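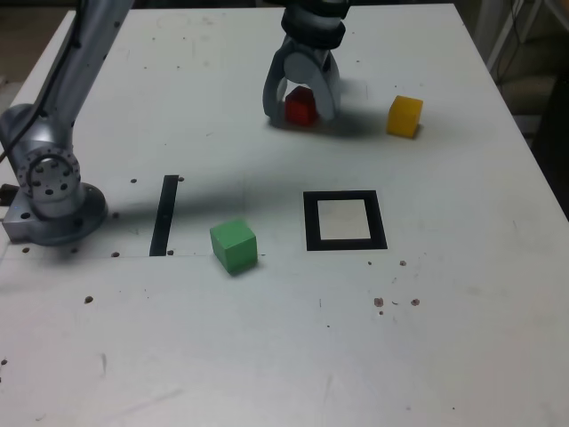

Figure 7.1 A two-fingered gripper with the red cube. The yellow and green cubes and the black square target are the rest of the apparatus for this chapter.

Chapter 7
Comparing Grippers Without Fooling Yourself

Every gripper is the best gripper in its own brochure. The trouble starts when you own two of them and somebody upstairs asks which one to buy more of.

Amândio Correia ran into this at the Padthorpe lab, where he was handed a pair of grippers and one afternoon. He tried the Serrano first, on blocks he had set down himself, neatly, square to the arm. It did beautifully. Then he tried the Caveslow, on blocks left wherever the Serrano had dropped them. It did less beautifully. His report recommended the Serrano, and for a while everyone was pleased with it.

Oda Engström, who had to sign the order, asked to see the start positions. There were none. She sent the report back on a Tuesday with one word on the cover, and the two of them spent the following month building the test you will use here. They called it Stinumden, after the village where the bus broke down while they were arguing over it.

The Stinumden test is dull on purpose. One arm, one table, small cubes, and a square outline to put them in. The arm picks up a cube, carries it to the square and lets go. A cube that comes to rest fully inside the outline scores. A cube touching the line does not, however much you like the gripper. After each try the cubes go back to start positions drawn from a list of 115, and both grippers work through the same list in the same order.

You will be tempted to stop early. After 9 tries one gripper will usually look like a genius and the other like a salad fork, and with a different 9 they may well swap places. Section 7.3 works through a full run of 1,000 tries per gripper, or 2,000 in all, and shows how slowly the gap between them settles down.

Before that, we need to agree on what counts as a failure. Dropping the cube is easy to score. But what about a cube that arrives in the square turned on its side – or one that the fingers nudge away, chase and finally catch? Correia and Engström disagreed about the second case for most of October, and Section 7.1 gives both sides.

Terms to know: trial, start position, grasp failure, placement failure, paired comparison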